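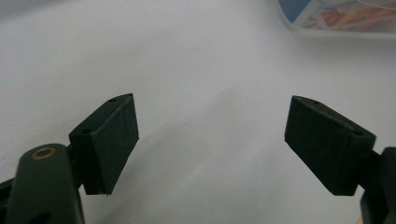
Kirsty Urquhart

Speaker notes: Moving a small-town newspaper archive out of the basement
3 August 2021

Opening

Thank the host. Say who I am: I look after the local history room at the Vavholm public library, and before that I worked in the billing office of a water company. I did not train as an archivist. Say this early so people feel free to ask basic questions.

The talk is 40 minutes if I don't wander. Questions at the end, but stop me if I use a word you don't know.

What we had

The Vavholm Register ran as a weekly for most of a century. When it closed, the owners gave the library the office set of bound volumes. There were 149 of them. They went into the basement on metal shelving next to the boiler and stayed there for a long time.

Read the list from the first survey slowly. Spines gone. Red rot on the leather. Tape repairs gone brown. One volume with a coffee ring on the front board. Mouse damage at the low end of the bottom shelf. Pages that break when you turn them, worst in the years when the paper stock was cheapest.

Pause here. Ask who in the room has a boiler near their collection. Wait for hands.

Why we moved them

The basement ran warm all winter and damp in August. We put two loggers down there and kept the readings for a year. The swings did more harm than the high numbers. Paper takes up water and gives it back, and each time it moves a little. The boards move at a different rate from the pages, so the joints go first.

I took the chart to the library director. She looked at the August part and asked how soon we could start.

Handling

Go through this part properly. It is what most people came for.

Clean dry hands. We don't use cotton gloves for newsprint. You can't feel the edge of the page and you will tear it.

Two people for every bound volume. They are heavier than they look and they rack if you carry them by one end.

Never pull a volume out by the top of the spine. Push in its neighbors on both sides and take it by the middle. If it is stored flat, lift off whatever is on top first, even when you only want the bottom one.

Support both boards when it's open. We use foam wedges. Before the wedges came we used folded bath towels, and they did the job.

Don't try to flatten a brittle fold. Leave it and note it on the slip.

If a piece comes off, it goes in an envelope with the volume and page number in pencil. The envelope stays with the volume. We had a box of loose scraps from earlier years with no labels at all, and Serena Zuccaro spent most of a winter matching them to pages. She placed a lot of them. The rest are still in the box.

Boxes and shelves

We bought flat boxes from Brineo. Order a sample first and measure it yourself, inside and out. Our first order was short on the long side and had to go back. That cost us 11 weeks.

Volumes lie flat, no more than two high. Label the short end of the box, since that is the end you see. Pencil on the inside of the lid as well, in case the label falls off.

The new room is on the second floor. The engineer checked the floor load before we signed anything. If you are planning a move like this, do that before you pick the shelving.

The index

Skip if short on time.

There was a card index, made by staff at the paper. It covers births, deaths, fires, and school sports, and very little else. We typed up 3,000 cards. The spelling is left as it was, with a second column for the usual spelling. The Mahrous family appears five different ways. If you only search one you miss the hardware store, the flood, and both weddings.

We didn't add subjects. I'd like to. It needs someone who can sit with the papers for a long stretch, and I have two afternoons a week.

Scanning

People will ask. The answer is that part of it is scanned, from the old microfilm and not from the paper. The film is scratched but readable. The volumes in the worst shape won't open far enough for a scanner without breaking the spine, and I won't break a spine for a better picture of the same page.

We got a quote from Fleltus for shooting the bad ones from above on a cradle. I'll know more after the budget vote.

Things I would do differently

Survey before moving anything.
Photograph every shelf before it is touched.
Order the carts early. Ours came after the move.
Write the old shelf number on every slip. I thought I would remember them.

Questions

Repeat each question into the microphone before answering. The logger readings and the supplier list are on the handout at the back table, and anyone who wants to see the new room can call the front desk and ask for me.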